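Toft Island Walks: route notes and data

Posted in: Islands / Walking / Open data

Toft is small enough to walk end to end in a long summer day, and I've now done it more times than my boots would like. These files are my attempt to get it all down: 66 walks, every one of them followed on foot by me or by Signe Briem, who grew up on the north shore and knows which gates stick.

Each walk has its own row in walks.csv, with a start point, a finish point, the length in miles and a notes column. The notes are my favorite part! Signe writes hers like postcards, so expect seals, good lunch rocks and strong feelings about bogs. Place names follow the 1977 parish map, with the older spellings in a second column where we could find them.
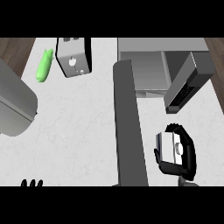

Tides matter on 3 of the walks. The crossing to Drelau is the big one — you have a short window either side of low water, and the row is flagged "tidal" so you can filter for it. Please check a current tide table before you set out, as we haven't put any times in the file.

Still missing: most of the west cliffs, and anything past the Plovus lighthouse. I'm hoping to get out there in August if the ferry behaves. Corrections are very welcome — send the row number and what you found on the ground.

Free to use and share, with credit to both of us.

Comments

Nataša Matić: Row 41 got us to the chapel and back before the rain. Loved it! The stile by the second farm is gone, there's a gate now.

jalten_walker: Any chance of a bus stop column?

Signe Briem: Working on it. There are only two buses, so it won't take long.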